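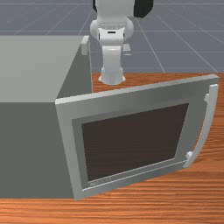

Who pays for the Wuvstead Ballot Review?
Readers do, through subscriptions and small donations. We take no money from candidates, parties, political action committees or the consultants who work for them, and we publish the full donor list every December so you can check.

About us

The Wuvstead Ballot Review reads campaign promises and then goes looking for the money, the votes and the paperwork behind them. We cover the county commission, the Simham school board, both state house seats and whatever the legislature is doing to us this year. When a presidential primary comes through, we cover that too, mostly by ignoring the rallies.

We started in 2000, after a fall in which every candidate for county office promised to fix the Tumanent bridge. Darmawan Entili, then a night editor with a lot of free mornings, asked each of them for a cost estimate. One wrote back. It was a thank-you card. He printed the card and the list of people who hadn't answered, left copies at the diner and the tire shop, and had to go back to the copier twice that week.

Darmawan is still the editor. He still doesn't believe you, whoever you are.

What we do

Before each election we send every candidate on the local ballot the same 12 questions. They are dull on purpose. What would you cut? Which tax pays for it? Who did you work for before this? We print the answers as they come in, spelling included, with notes on what the public record says. If a candidate skips a question, we print the blank space.

Between elections we sit through meetings. Our archive has notes going back 34 months for the zoning board and a good deal further for the commission, though there is a gap where the basement flooded. If you kept your own notes from those meetings, please write to us.

What we don't do

We don't endorse. We tried it once, in a commission race, and the winner reversed himself on the one issue we had praised him for before the new carpet was down in his office.

We don't run polls, and we're slow to quote other people's. A survey of likely voters in a district where turnout surprises everyone each cycle is a guess with a chart attached. We also don't write about who has momentum. We have asked several campaign managers to define the word and are still waiting.

We don't accept that both sides of an argument deserve equal space if one of them brought documents. This annoys people in both parties, at different times of the year.

Mistakes

We make them. Corrections go at the top of the page where the error ran and stay there. The worst one so far was the Pacheco Road story, in which we said a contract had gone out without bids. There had been bids. They were filed under the wrong year, but they existed, and we should have found them.

Reaching us

Send tips, complaints and meeting agendas through the contact form or drop them at 31 Simham Street, second floor. The buzzer works if you lean on it. Press releases are read, and then we call to ask where the number in the second paragraph came from, so have that ready.

Page last updated 6th November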